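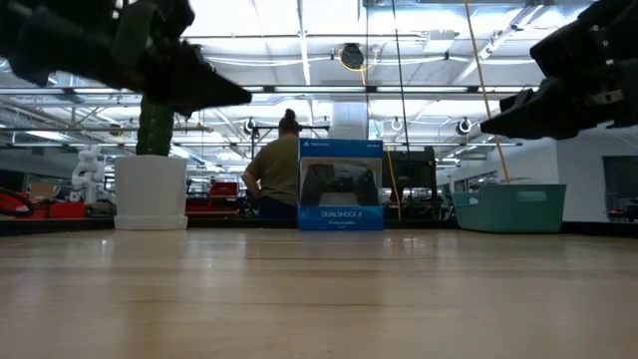
A DualShock 4 in its box, on the far side of the table.

In Defense of Keeping the Box

6/6/19

When I moved to Wallon, I came with two suitcases and the belief that a package is something you open and throw away. In the house where I grew up, a box lived until the evening of the same day. My mother cut it flat, tied it with a string and put it by the door. I still respect this habit. But I have changed my opinion about it, and I want to explain why, because my friends think I have become a hoarder.

Look at the box for a game controller. It is blue, it stands up by itself, and it has a window in the middle, so you see the controller before you pay for it. I think the window is the most honest part of any package. Many boxes show you a beautiful photograph, and you must trust the photograph. With a window you see the two handles, the dark body, the light on the surface. You are looking at the thing itself. Even the name is printed large enough to read from across a room.

Now compare it with what arrives at my apartment most weeks. Last October I ordered a desk lamp from Foltora, a shop I use too often. It came in a brown carton big enough for a pair of boots, and inside the carton there was paper, and inside the paper there was a gray bag. Nothing on any of these told me what I had bought. I do not want to keep such a carton and I do not feel sorry when it goes. It was made for the truck, and the trip of the truck is finished.

A retail box is made for a shelf, and this is why I believe it deserves a second life on a shelf at home. In my closet I have a row of them. A friend counted them once to make me ashamed, and he found 32. I was not ashamed. When I need the charger for the old camera, I know where it is, for it is in the box of the old camera. He keeps all his cables in one drawer, and when he looks for something he pulls out everything together, like spaghetti.

There is also the question of money. I sold a used controller without its box at the Lawal Street market for 10 dollars, after a long discussion. The next one I sold with its box, and the buyer gave me more than double and did not discuss at all. It was the same kind of controller, and I think it was even a little more worn. People like to see that a thing has been cared for, and a clean box says this for you.

I know the arguments against me. An apartment is small, and rent is paid for the air inside the boxes too. My closet in the Mukeck building is around 60 inches wide, and a good part of it is cardboard. My sister tells me that if I have not touched a box in one year, I should let it go. For shoes and for toasters I agree with her. A toaster will never go back into its box, not with all those crumbs.

So I have made a rule for myself, and I offer it to whoever wants it. I keep the box if the thing is small, if it can be sold or given one day, and if the box closes well again after it has been opened. All the others go by the door, flat and tied with a string, as my mother did it.

What I would ask from the companies is less glue. Too many good boxes can be opened only by tearing, and then even I have to throw them away.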